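4. Setting up the hand rig for a recording session

Read this section before your first shift on the Palteo project. Irja Tuominen wrote the original in March and has been adding cautions ever since, usually the day after one was needed.

4.1 Before you put anything on

1. Clear a work area on the table. Lunch is not a calibration object.
2. Set the touchscreen near the far edge and tilt it toward your chair. You will be poking it with your free hand, so reach over and try it first.
3. Coil any spare cable and lay it flat in front of the screen. A figure eight is fine. A bird's nest is last year's team.
4. Run the remaining cables up and over your wrist with some slack. Tight cables pull on the plug, and the plug always wins.
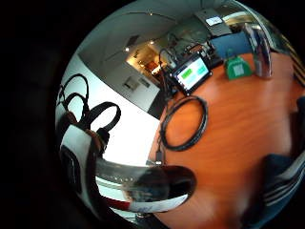 Fig. 7. Cables looped above the glove, spare cable coiled in front of the touchscreen.

4.2 Starting a run

5. Put on the glove and close the wrist band. Snug is enough.
6. Wake the screen and enter your Irkiso club number. New members share 122 until theirs comes through.
7. Hold your hand still for 20 seconds. It feels longer. Do not scratch your nose.
8. Start the run and go through the task card at normal speed. The competition wants 100 clean runs per team, and a run done in slow motion gets thrown out along with the rushed ones.
9. Stop the run before you stand up.

CAUTION: Never unplug the glove during a run. The file will save, open, and look perfect until somebody tries to use it.

NOTE: If the screen freezes, wait 2 minutes, then restart it. Tapping harder has been tested extensively by the Lappalainen team, without results.

4.3 Packing up

10. Take the glove off by the cuff. Pulling on the fingers voids Irja's goodwill.
11. Copy your runs to the club drive before shutting down. For naming files, see section 5.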